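Glare and Surface Finish in Shared Workrooms: A Study of Three Rooms at Hasden College

Final project report, Department of Interior Studies
Prepared by Mio Kaneko and Kourosh Shojaei
Project advisor: Yoshinori Hirose

1. Background

Complaints about eye strain in the shared workrooms of the Hoshino Building were first raised with the department in September. Most came from students who used the rooms for drawing and model work over several hours. The department asked that the matter be studied as a second-year project, with attention to wall finish, table finish and the position of ceiling lights.

Earlier work on the subject has dealt mainly with offices, where people face a screen for most of the day. A workroom differs in that the eyes move often between the table, the walls and the objects being handled. A finish that is comfortable in an office may therefore be tiring in a workroom.

2. Method

A questionnaire was sent to all registered users of the three rooms, and 162 replies were received. Respondents were asked to rate comfort in the morning and in the late afternoon, and to name the surface that troubled them most. Sample boards in gloss, satin and matte finishes were then placed in each room, and 20 respondents took part in follow-up interviews.

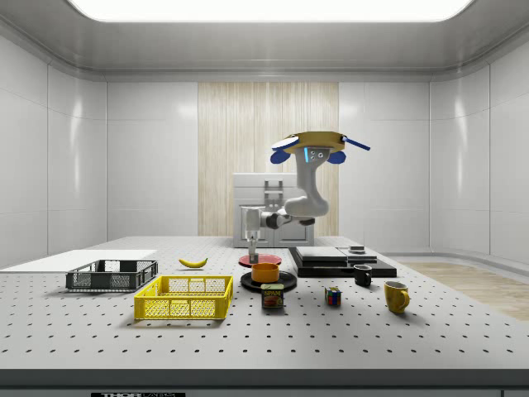 Figure 1. Rendered interior with glossy white wall panels and a wood-grain panel on the back wall.

3. Results

Walls were named as the main source of discomfort more often than tables or floors. The difference was greatest in the late afternoon, when daylight from the west windows is added to the ceiling lights. Respondents who sat facing a gloss wall reported moving their seats during a session, and several had taken to working with their backs to it.

Nearly 50 respondents asked for a matte finish without having been told that one was under review. In the interviews, the satin board was preferred for walls and the matte board for tables. The gloss board was liked for its clean look but was seldom chosen for daily use.

Table color drew fewer comments than expected. Light gray was accepted by most respondents, and dark tops were disliked for showing dust and eraser crumbs.

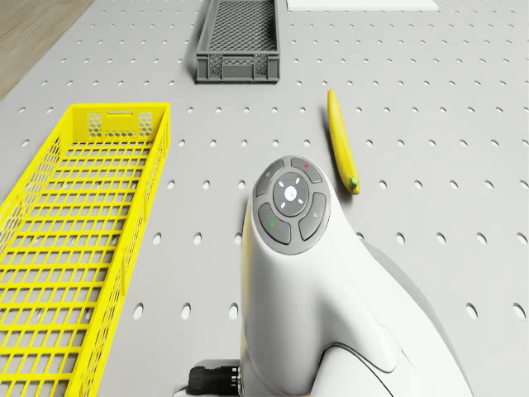
Figure 2. Light gray perforated tabletop.

4. Discussion

The results suggest that repainting the west-facing room in a satin finish would meet most of the complaints. Replacing the tables is not advised at this time. The study did not cover the winter months, and the Sullow annex was left out while its windows were under repair.

The quotation obtained from Dramik for repainting covers 4 walls and does not include the ceiling. A separate quotation will be needed if the department wishes to treat both together.

5. Acknowledgments

The authors thank Tatsuya Murakami for the loan of the sample boards.

Comments

T. Amano: Was the blind on the west side up or down during the afternoon ratings? I could not find it in section 2.

Mio Kaneko: Up in all three rooms. We will add a line to the method section.

modelroom_user: Please do the corridor next. It is worse than any of these rooms after 4.

Yoshinori Hirose: The full questionnaire can be requested from the department office.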